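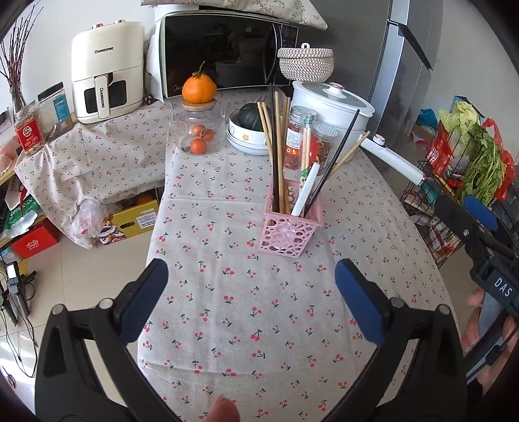
Stindik table set, version 2

This folder has the recordings I made at home for the Stindik build, with the hand-held grippers from our shared workshop in Tavares. The work is done on a kitchen table with a patterned cloth.

Contents
289 clips in 7 folders, one folder for each evening. The task is always the same: take chopsticks from the basket and put them back.

Known problems
In 34 clips the left jaw closes late. I keep them, but they are marked "late" in the list file.
The cloth has fold lines, and my edge finder sometimes takes them for chopsticks.
Clear jars and the glass pitcher give bad depth values. Please mask them before you train.

To do
Print softer pads. Repeat the February clips with the new spring.

Contact: Ronaldo Andrade. Last change 10/4/24.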